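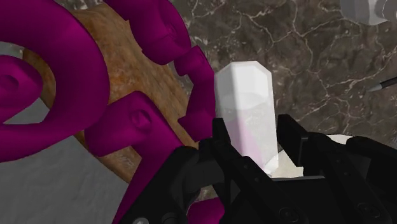
**Gloss** is the property of a surface that makes it look shiny. It depends on how much of the light falling on the surface is reflected in the mirror direction and how much is scattered to the sides. A smooth surface reflects most light at one angle and shows clear highlights. A rough surface scatters light and looks matte.

## Causes

Three things affect gloss: the refractive index of the material, the angle of the incoming light, and the fine texture of the surface. Most coatings look shinier when seen at a low angle, so a matte wall can show a visible sheen to someone looking along it.

Color also plays a part in how gloss is judged. On black surfaces, highlights stand out strongly against the dark background. On white surfaces the same highlights are harder to pick out, and a white finish is often judged less shiny than a black one with the same meter reading.

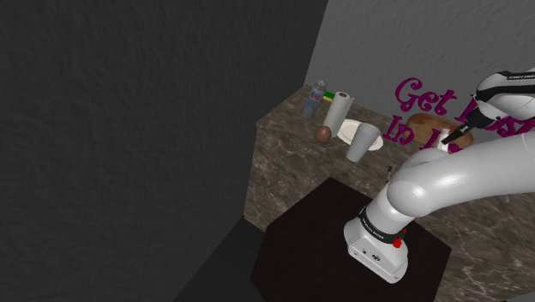 *Soft highlights along curved, glossy white surfaces*

## Measurement

Gloss is measured with a glossmeter, which sends a beam of light at the surface at a fixed angle and records the part reflected at the matching angle. Results are given in gloss units. The scale is set so that a polished black glass standard reads close to 100. Polished metals read much higher, and some instruments have a range of 1000 units or more.

The usual angle is 60 degrees. A 20 degree setting is used for very shiny finishes and an 85 degree setting for matte ones. Readings taken at different angles cannot be compared directly.

## Paint finishes

House paints are sold as flat, eggshell, satin, semi-gloss and gloss. The names are not used the same way by all makers – one company's satin may be close to another's semi-gloss. The Hudec paint works printed its own sheen numbers on its cans until Attila Bárány, its head of color, replaced them with plain names. Its trim enamel, Brornunero 795, was sold in 2 sheens.

Glossy paints generally contain less pigment in proportion to binder. They are easier to wipe clean but show dents and brush marks more clearly, and old gloss paint is normally sanded before a new coat is put on.

## See also

- Albedo
- Specular reflection
- Varnish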